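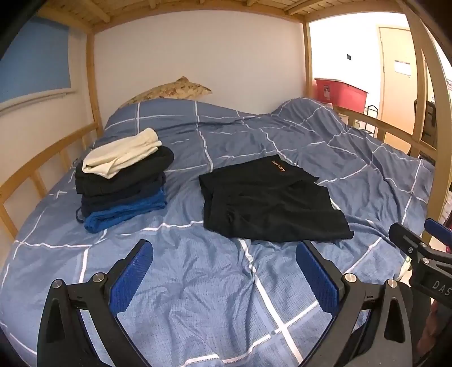

Notas del ponente
La cantera en las ligas menores: qué debe ofrecer un club a sus lanzadores jóvenes
Jornada técnica de béisbol formativo, Farklow, Aug 11, 2018

Diapositiva 1. Apertura

Buenos días a todos. En nombre de la dirección deportiva del club Grurnuvdale, agradezco a la organización la invitación a participar en esta jornada. La intervención se centra en un asunto concreto: el paso de los lanzadores desde la academia hasta el primer equipo filial, y las obligaciones que ese paso impone a la entidad que los forma.

(Esperar a que se cierre la puerta. Confirmar que el micrófono de solapa está abierto.)

Diapositiva 2. Punto de partida

Hasta hace pocas temporadas, nuestro programa medía el progreso de un lanzador casi exclusivamente por la velocidad de su recta. Los informes que llegaban a la dirección recogían esa cifra en la primera línea, y las decisiones de ascenso se tomaban en gran medida a partir de ella.

La revisión interna del programa mostró las limitaciones del criterio. Varios jóvenes con buena velocidad llegaban al filial sin un segundo lanzamiento fiable y sin una rutina de recuperación. Otros, con peor registro en el radar, dominaban la zona baja y eran capaces de sacar outs con pocos envíos, pero quedaban retenidos en la academia.

Diapositiva 3. Criterios de ascenso

El reglamento deportivo vigente en Grurnuvdale establece que la propuesta de ascenso debe ir firmada por el preparador de lanzadores y por el servicio médico. La propuesta valora el control de la recta, la calidad del cambio de velocidad, la sujeción de los corredores en base y el estado físico del brazo. La velocidad se sigue midiendo y consta en un anexo.

El lanzador permanece en observación durante 8 aperturas antes de que se considere definitivo su traslado. Si en ese periodo vuelve a la academia, el regreso no se anota como descenso en su expediente. Conviene subrayar este punto ante la sala, pues genera preguntas en casi todas las presentaciones.

Diapositiva 4. Carga de trabajo

El control de la carga es la parte del programa que más resistencia encontró entre los técnicos. Cada lanzador dispone de una ficha en la que se anotan los envíos en partido, los envíos en el bullpen y las sesiones de lanzamiento largo. Las tres partidas se suman. Con anterioridad solo se contabilizaban los envíos en partido, y un joven podía acumular en el bullpen un esfuerzo comparable sin que constara en ningún documento.

En los meses de pretemporada, el límite es de 400 envíos por lanzador entre todas las partidas. Alcanzada esa cantidad, el jugador continúa con trabajo de piernas, defensa del montículo y estudio de bateadores, pero no vuelve a lanzar hasta que el servicio médico lo autoriza por escrito.

(Mostrar la ficha en blanco. No mostrar fichas cumplimentadas: contienen datos personales.)

Diapositiva 5. El partido de Kumorier

Un caso de la pasada pretemporada. En febrero, el filial disputó una serie de preparación en el campo de Kumorier, con viento de espaldas al bateador y un montículo más duro de lo habitual. Nuestro abridor, recién llegado de la academia, concedió 3 carreras en la primera entrada. El cuerpo técnico decidió mantenerlo en el montículo, dado que su conteo de envíos era bajo y su mecánica no presentaba alteraciones.

Completó 2 entradas más sin permitir carreras, apoyado sobre todo en el cambio de velocidad. El informe posterior recogió ambas partes de la actuación con el mismo detalle. Con el sistema antiguo, la nota final habría sido el resultado del marcador.

(Si hay tiempo, comentar la jugada del toque de bola con hombre en primera - el lanzador fildeó bien y tiró a la base equivocada.)

Diapositiva 6. Residencia y vida diaria

Los jugadores que proceden de otras regiones se alojan en la residencia de Um, a poca distancia de las instalaciones. El club asume el alojamiento, la manutención y el transporte a los entrenamientos. La entidad exige la continuidad en los estudios y recibe las calificaciones por conducto del centro escolar.

Se ha incorporado además una tutoría mensual con las familias. En ella se informa de la asistencia, de la adaptación del jugador y de su situación médica. No se tratan en esa reunión cuestiones contractuales, que corresponden a la secretaría general.

Diapositiva 7. Cuestiones pendientes

El club reconoce dos carencias. La primera es la falta de un receptor experimentado en la academia de forma permanente: los lanzadores jóvenes trabajan con receptores de su misma edad y apenas reciben orientación sobre la selección de envíos. La segunda afecta al seguimiento de quienes abandonan el programa - el club conserva su expediente deportivo, pero carece de información sobre su trayectoria posterior.

Para la próxima temporada está presupuestada la contratación del receptor. El seguimiento de los antiguos jugadores se encuentra en fase de estudio.

Diapositiva 8. Turno de preguntas

Las preguntas sobre jugadores concretos se remitirán a la oficina de prensa. Las fichas de carga en blanco y el texto del reglamento pueden solicitarse en la mesa de acreditaciones, a la salida de la sala.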